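Using shallow trays for sowing salad indoors without drainage holes

Areti Sfakianakis
5/17/26

I want to grow cut-and-come-again salad on the landing windowsill in our flat in Trustham. It faces east and gets sun until late morning. I've got plenty of shallow tan trays, but none of them has drainage holes, and the sill is painted so I don't want water running over it. Last August I tried rocket in something similar and the lot went yellow and fell over at the base after 17 days.

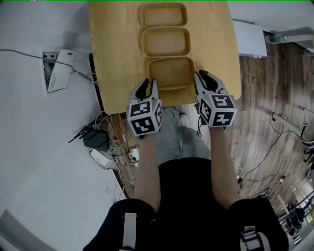
The compost was an ordinary multipurpose one, filled nearly to the top, and I watered every morning from a jug. Do I need to drill holes, or can I get away with watering less? I'd also like to know how thickly to sow, as the packet only gives spacing for outdoor rows.

Prodromos Tzavaras

Drill holes. Falling over at the base is damping off, and soggy compost is what brings it on. Stand the drilled tray inside one you haven't drilled and your sill stays clean.

Water from underneath – pour a little into the lower tray, leave it for 20 minutes, then tip out whatever hasn't been taken up. Don't water again until the surface looks pale and the tray feels light when you lift it. Every morning is far too often for seedlings.

For sowing, aim for seeds roughly 5 mm apart and cover them thinly. Lettuce wants hardly any covering at all. Use seed compost for the first batch and don't reuse last year's.
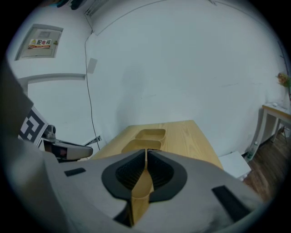

Ívar Vídalín disagrees about the drilling. I've grown cress and pea shoots for years with no holes, on damp kitchen paper, and never lost a batch. Rocket is a different matter and I'd follow the advice above for that. East-facing should be fine until the autumn, but turn the trays round every couple of days or everything leans.

Sun-ja Woo

just buy a bag of salad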